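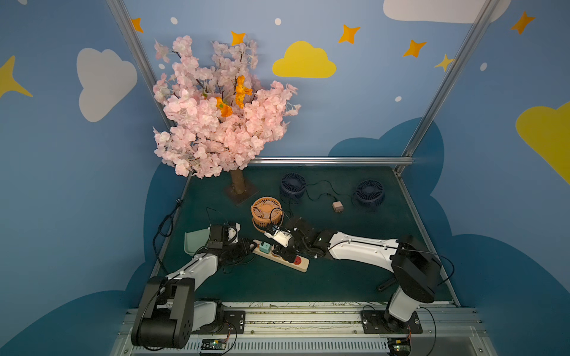 Small desk fans are used widely in student residences and shared studios, and the question of where to place them on a crowded table receives little attention. This report sets out the work of our group at Candlow College on the arrangement of fans near light decorative objects. The project, given the working title Briem, began in February and ran for the length of one term. The display built for it uses an artificial cherry blossom tree as the object of interest, placed in the back left corner of a dark green tabletop, with two navy blue fans along the back half of the table and an orange fan just to the right of the tree base. The walls were painted sky blue with clouds and stars, following the theme agreed on at the first meeting.

1. Purpose

The group wished to produce a table display in which moving air could be shown to visitors in a simple and attractive way. A blossom tree was favoured over paper streamers on the grounds that its crown is wide and would suit a range of fan positions.

2. Materials and budget

The total allowance for the project was $516, of which $400 was set aside for the tree, the fans and paint. The remainder covered printing and a spare extension cord. Two trees were considered. The Skilis model was taller but had a narrow foot, and it tipped over in the shop when touched. The Vidora model has a flat square base plate and was chosen for that reason. Paint colours were matched to samples held by the art department.

3. Method

Each fan was tried at a low and a high speed, first alone and then together with the others. Two members of the group stood at the front of the table and noted any movement in the blossoms. Cables were kept toward the back wherever their length allowed. The trials were repeated after the orange fan had been tilted upward -- a change suggested during the mid-term review.

4. Results

A fan set behind the tree moved the outer blossoms but left the centre of the crown nearly still. A fan close to the trunk and facing upward gave more even movement, although at high speed it loosened some petals, and these had to be glued back. Running all the fans at once was noisy and did not improve the effect.

5. Recommendations

Future groups should buy fans with longer cables and should fix the base plate before testing at high speed. The painted walls marked easily and would benefit from a clear coat. The display log, 2,788 words in length, is held with the department and may be borrowed on request.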